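Trucos de taller del club de robótica Besham

Apuntes rápidos para los que empiezan en el club y para los que llevan un curso y siguen perdiendo tornillos. Escrito entre turno y turno, perdonad el desorden. Si algo no se entiende, preguntad el lunes.

Antes de enchufar nada

Mesa despejada. Mochilas al suelo, botellas de agua al suelo también, y lejos de los cables. Pelo recogido, mangas remangadas, cordones de sudadera por dentro.

La parada de emergencia siempre al alcance de la mano del que no programa. Uno teclea, otro vigila. Los dos mirando la pantalla no vale.

Primera pasada del día a velocidad baja. Sí, aunque ayer funcionara perfecto. Ayer nadie había movido la base dos dedos a la izquierda para barrer.

Tornillos y piezas pequeñas

Bandeja con imán del bazar, la más barata. Para lo que no se pega (latón, nailon) un molde de magdalenas viejo va de lujo: cada hueco una medida. Si es de silicona se dobla y se vuelca directo al bote.

Tornillo que entra torcido, se saca y se vuelve a empezar. No se fuerza. Truco de toda la vida: girar primero al revés hasta notar el clic y luego apretar.

Fijatornillos, una gotita. Una. El proyecto Fotow estuvo parado una tarde entera por culpa de un goterón que llegó hasta el rodamiento.

Cables

Velcro mejor que brida mientras el montaje no sea definitivo. Las bridas se cortan, y al cortarlas se corta también algo mas. Para el velcro: comprar rollo y hacer tiras en casa, sale mucho mejor que las ya cortadas.

Etiqueta en los DOS extremos. Cinta de carrocero y rotulador permanente, no hace falta más. Encima un trozo de celo para que no se borre con el sudor de las manos.

Dejad holgura en la muñeca del robot – giradla a mano, con todo apagado, hasta los dos topes antes de fijar el último punto.

Superficies que brillan

El gran dolor de cabeza de este trimestre, prueba de recogida del proyecto Nogueira. La pintura brillante devuelve la luz de los fluorescentes y en la imagen salen manchas blancas que se comen el borde. El programa las toma por lo que no son y a correr.

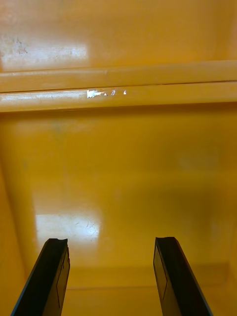 Pinza abierta dentro del compartimento amarillo. Ojo a los reflejos del panel de arriba, del reborde y del fondo.

Lo que nos ha ido bien:

– Apagar la fila de fluorescentes de encima y poner un flexo de lado, rebotando en una cartulina blanca. Luz floja y repartida.
– Papel vegetal de repostería delante del flexo, separado de la bombilla (LED, nada de halógenas, que se quema).
– Fijar la exposición a mano. En automático cada vez que la pinza se acerca cambia todo y no hay quien compare.
– Guardar siempre una captura sin ningún objeto dentro. Sirve de referencia para saber qué reflejos estaban ya.
– No fiarse del color solo. Buscar el canto, la sombra, lo que sea.

Los arañazos finos también dan guerra cuando les da la luz de lleno, parecen bordes. No se lija nada sin preguntar. Apuntad dónde están y que el programa ignore esa zona.

Limpiar sin estropear

Pintura brillante: microfibra apenas húmeda, gota de lavavajillas, y secar enseguida con otra limpia. Nada de estropajo, ni el verde ni el "que no raya". El papel de cocina deja pelusa y a la larga marca.

Manchitas grises rebeldes: goma de borrar blanca, suave, con paciencia. Probar antes en una esquina.

Yemas de la pinza: bastoncillo y un poco de alcohol, con el robot apagado. Si llevan goma pegada, mejor agua jabonosa, el alcohol puede aflojar el pegamento. Dejar secar del todo.

¿Hay que lijar una pieza impresa? Grano 600 al final, con agua, y en el fregadero del fondo. No encima del teclado. Ha pasado.

Acercarse a una pared o a un fondo

Punto previo siempre por encima, luego bajar recto. Entrar en diagonal en un cajón es rozar seguro. Pinza abierta solo lo necesario – si abre de más, son los dedos los que tocan los laterales.

Un trozo de espuma de embalar en el fondo para las primeras pruebas. Se quita cuando el recorrido salga limpio varias veces seguidas.

Al recoger

Brazo a posición de reposo, luego se corta la corriente. En ese orden, porfavor.
Baterías fuera del cargador.
Copia del programa en la carpeta Andetti, con las iniciales y una línea de qué se ha cambiado. "Version final buena 2" no es un nombre.
Bandeja de tornillos tapada.
Flexo desenchufado.

Falta la parte de soldadura, la subo en mayo cuando lleguen las puntas nuevas.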